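Aug 20, 2018

Display wall, Karagiannis room. Continuing from last entry, same rig, same four nodes.

Started with the tearing on the bottom row. Sync cable chain was right this time (checked twice, relabeled both ends). Sync LED steady on nodes 1 to 3, node 4 blinking. Swapped the cable between 3 and 4, still blinking. Swapped the sync card with the spare from the Admont machine, steady. So card, not cable. Bad card is in the gray bin with tape on it, DO NOT put it back in anything. Need to raise a return with Bralen, they will want the serial, it's on the tape.

Tearing gone on the static test pattern. Still there when the camera pans fast. Different problem I think. Vsync was off in the driver profile on node 2, no idea since when. Turned on, rebooted, profile came back with it off again. The login script copies an old profile over the top every time. Commented that line out. If anybody was relying on that script for the color settings, they are now gone on node 2 and you will want to reload them by hand.

After that, pans are clean on the top row, bottom row maybe one tear line every couple of passes. Lived with it.

Blend zones next. Projectors 2 and 3 overlap is too bright on dark content. Black level lift was set the same for all of them which can't be right, the overlap adds up. Raised the non-overlap area to 9 on the slider and it matches from the center seat. From the left side it looks awful. The screen gain is what it is. Wrote the old values on the inside of the rack door in case we want to go back.

Warp mesh: reloaded the one from the Prindau demo. It is off by a good few pixels in the top right corner, the wall must have moved or the projector mount has sagged. Nudged the corner points by eye. Not a fix. Whole thing wants a proper recalibration with the camera and that is half a day we don't have before the visit.

Frame rates, big terrain model, full wall:
before vsync change, all over the place
after, locks at 60 when the view is mostly sky, drops to 26 looking down the valley

26 is bad. The time is nearly all in node 1, the other three sit waiting for it. Node 1 also runs the head tracking and the file share, so that is probably why. Moved the file share off to the old workstation under the bench. Got a little back but I didn't write down the number, sorry. Will rerun. 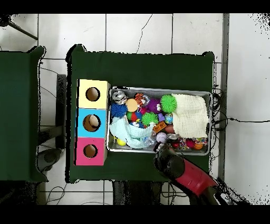

Immersive Display and Visualization Group

Rerun done. Same path, same model, node 1 without the file share: low point now 34. Better. Moving tracking off as well would help but the tracker only has a driver for the old OS and I am not touching that this week.

Texture loading. The 900 MB tile set stalls everything on first view, then is fine. Tried preloading at startup, startup goes from annoying to terible but no stall after. Left preload ON for the demo, flag is in the config under startup, set it to 0 for normal work or you will hate me.

Stereo: left and right eye swapped on projector 4 again. Flipped in the driver. It flips back on cold boot, not on warm boot. So don't power the rack down, just restart if you have to. Put a note on the switch.

Glasses: 2 pairs won't hold a charge. Put to one side. The rest are on the charger.

Heat. Rack intake was blocked by the foam out of the Bralen crate, moved it. Fans audibly quieter after. Would like a temperature log over a full day before I belive it.

Also tried the newer driver on the spare machine only. Sync page in the control panel is laid out differently and the bezel correction values are wiped on install. Do not upgrade the wall until somebody has written down the bezel numbers. I will do it if I get there first.

To do:
return for sync card (Bralen)
bezel numbers on paper
camera calibration, book the room for a whole morning
find out who wrote the login script and what else it copies
new mount bracket for projector 3, measure first
move tracking off node 1, November at the earliest
second spare sync card, we are now down to none

Left running overnight on the terrain loop, preload on, log going to the share on the old workstation. If the wall is black in the morning check node 4 before anything else.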